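4.2 Where small things end up

The most rewarding part of the study, for us, was the open shelving. We had expected closed cupboards to hold the interesting clutter, with open shelves kept for show. In the homes we visited it went the other way! People put the things they were really using on the open tiers, close to hand, and the glass-fronted parts of a unit filled up with what they liked but rarely touched.

Our 26 households kept a tidying diary through August, noting each item they put away and where it went. The diaries gave us 1,366 entries, which Naomi Massawe and Leszek Żak sorted by height of shelf and by type of front (open, glass, solid). Of these, 98 could not be placed and were dropped, mostly because the writer had put down only "shelf."

Cubbies did wonderfully well. A cubby has sides, so a stack of mail or a ball of yarn stays where it was put, and the diary writers seemed to give each one a job early on. One participant called hers "the post office, the sewing box and the place for Stasia's things," and she used those names for the rest of the month. Long undivided shelves drifted much more, with items sliding along to make room for the next arrival.

Seating and tabletops matter too. When a table stood in front of the lower shelves, entries for those shelves thinned out and the tabletop took over as a landing spot. Henryk Głowacki had suggested this after the pilot visits, and it was a pleasure to see it come through so clearly in the diaries. Figure 3 shows a wall arrangement of the kind we mean, a white unit with stacked open cubbies and an arched glass-paneled door, a lower open shelf on curved legs, and a white tabletop in front.

Figure 3. White shelving against a brick wall, with open and glass-paneled storage.

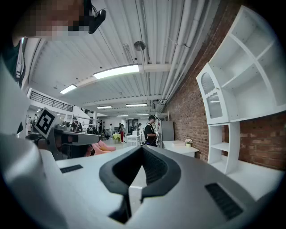
Which shelves should a household clear first when things begin to pile up?

Start with the open tiers at hand height. They carry the most daily traffic, and clearing even one cubby gives the next armful somewhere to go.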